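Why Are Some Things Shiny and Some Things Dull?

Light travels in straight lines. It leaves the sun or a lamp, hits something, and part of it bounces off. When that light reaches your eyes, you see the thing it bounced from. Scientists call this bouncing reflection.

How the light bounces depends on the surface. A mirror is very smooth. Light that hits it all bounces off in a neat, orderly way, so you can see your own face. The water in Setby pond does the same when there is no wind.

Most things are not that smooth. Paper feels flat to your finger, but under a microscope it is full of tiny hills and valleys. Light hits them and goes off in every direction. This is called scattering.

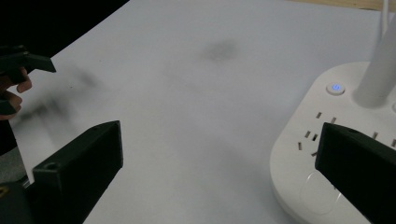

A surface that scatters light well is called matte. It does not show a clear picture of what is near it. A white tabletop with a matte finish sends back plenty of light, so it looks pale, but you could not comb your hair in it. Dull and dark are different things - a surface can be dull and still be very bright.

Color matters too. White things send back most of the light that lands on them. Black things soak up most of it and turn it into heat. That is why a black T-shirt feels hotter than a white one in the sun.

Can a black thing be shiny? Yes. A polished black shoe soaks up most of the light, but its smooth surface still bounces a little back neatly, and you see a bright spot.

Try it yourself

You need a sheet of kitchen foil and a flashlight.

Smooth the foil flat and look at it. You should see a blurry reflection of your face. Now crumple the foil gently, open it out and look again. The foil is made of the same metal as before, but your face is gone. Make the room dark and shine the flashlight on the foil from some 20 inches away. Look for spots of light on the walls and ceiling.

Words to know

Reflection - light bouncing off a surface
Scattering - light bouncing off in many directions
Matte - not shiny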